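**Paper cups and clear tables: a few changes for June**

Since the spring move to the Nallwood building we have gone through 2,374 paper cups. Viola Cocco pulled the number from the supply orders when she was working out the next one, and it is higher than anyone guessed. Some of that is visitors. Most of it is us, taking a fresh cup for every coffee and leaving the old one wherever we were standing.

The next order will be for 1,000 cups, and it has to last until the end of the summer. If you work here every day, please bring a mug. There are hooks for them over the sink, and Kenta Ebihara has put a marker on a string beside the shelf so you can label yours.

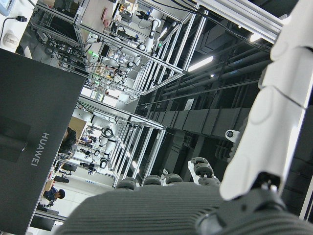 Mugs left in the sink after 6 p.m. will be washed once and moved to the bottom shelf. After a week there they go in the giveaway box by the Fiore meeting room.

The second change is for the big work tables. Cups used on the tables as work items come from their own sleeve, kept in the drawer marked "table cups." Please don't drink from those, and don't put a used coffee cup back in that sleeve. A cup that has been crushed or has a soft rim goes in the paper bin. One that has only been knocked over can be stood up and used again.
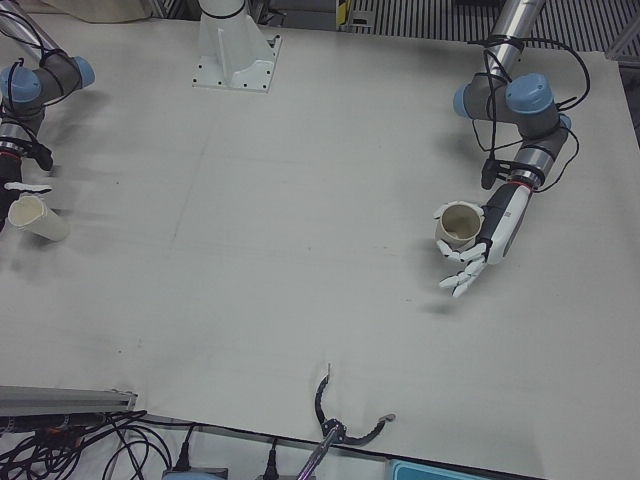
*Two paper cups at the large gray table.*

Encarnación Gallardo has asked that drinks stay off the tables altogether. The seams in the tops catch spills, and coffee that gets into them is slow work to clean out. The side counter near the door is fine for drinks, and so is the kitchen.

At the end of a session, put the cups back in their sleeve, pick up any hand tools, and wipe the top with a damp cloth. Skip the spray cleaner we had from Skudell, as it leaves a film. Plain water and a little dish soap will do. Old scuffs won't come out and you don't need to scrub at them.

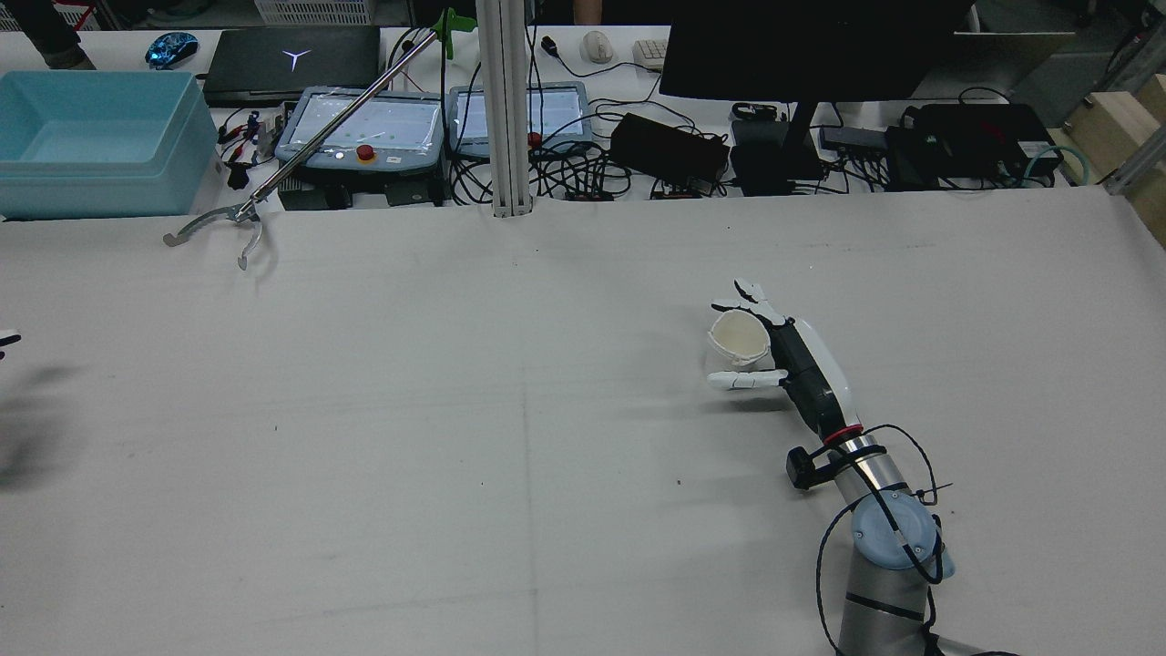

**Shared Spaces Team | Nallwood, second floor**

Reacher-grabbers are the other thing that wanders. They belong on the wall rack next to the broom closet. If you borrow one to get something from under a bench, hang it up by the handle when you're done. Noemi Sorrentino is ordering two more for the Onida room, where there has never been one.

Questions about cups go to Viola, extension 102. For anything to do with the tables, call Encarnación at extension 124.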